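Teaching a Two-Arm Robot to Change a Trash Bag by Remote Control
Project report, Grutus teaching lab

1. What we set out to do

Our project was to show a two-arm robot how to take a full trash bag out of a small bin and put a new one in. We did not program the motions. One of us drove the arms by remote control while the computer saved the joint positions and the camera video, and the saved runs were then used to train a model. We picked this task because earlier groups had worked mostly with blocks and cups, which keep their shape. A bag does not.

We planned to collect 100 good demonstrations. A demonstration counted as good if the full bag came out of the bin without tearing and the new bag ended up with its edge over the rim on all sides.

2. Setup

The two arms are mounted on either side of a wooden table, and the bin stands near the far side between them. Each operator sat at the Mivel control station, which has one small leader arm for each robot arm. When you move a leader arm, the robot arm copies it. The leader grips open and close the robot's fingers. Recording was done with Zumatine, the lab's logging program - it starts and stops with a foot pedal, so both hands stay on the controls.

The new bag was folded and laid on the table before each run. The full bag was packed with light trash such as empty bottles and wrappers. We changed the contents between sessions so that the bag would not always have the same shape.

3. Collecting the demonstrations

The first session went slowly. None of us had used the leader arms before, and there is no feeling of force in them, so you can't tell how hard you are pulling. We tore 14 bags before we got used to it. After that we agreed to lift in short steps and to stop when the plastic looked stretched.
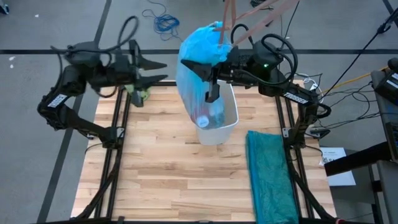 Lifting with one arm was the hardest part to do well. If the bag was held on one side only, it leaned and caught on the rim. Most of us ended up using one gripper to hold the gathered top and the other to push the bag clear. Opening the new bag also took practice. The two layers stick together, and the fingers are too thick to get between them easily, so we rubbed the edge against the table until it came apart.

In total we recorded 230 runs and kept 100 of them. The rest were thrown out for torn bags, a bin that tipped over, or a pedal pressed too late.

4. Results

We trained the model in December and tested it 22 times. It lifted the full bag out in most of the tests. It was much weaker with the new bag and often closed its fingers on only one layer - the same mistake we made ourselves at the start.

We think the runs were too different from each other. Each operator had their own way of opening the bag, and we did not agree on one method until almost the end. We also followed the Yokoyama checklist for camera placement but did not check it again after the cameras were moved for another class. Some of the later videos have the bin closer to the side than the early ones.

5. What we would change

Agree on the steps before recording anything. Give every operator an hour of practice that is not saved. Split the task in two, with separate runs for taking the bag out and putting the new one in, so that a mistake in the second half does not waste the first.

Last updated: 29 April 2019

This site uses cookies to remember your settings. Accept | Learn more

Contact the lab | Copyright Grutus teaching lab | Back to top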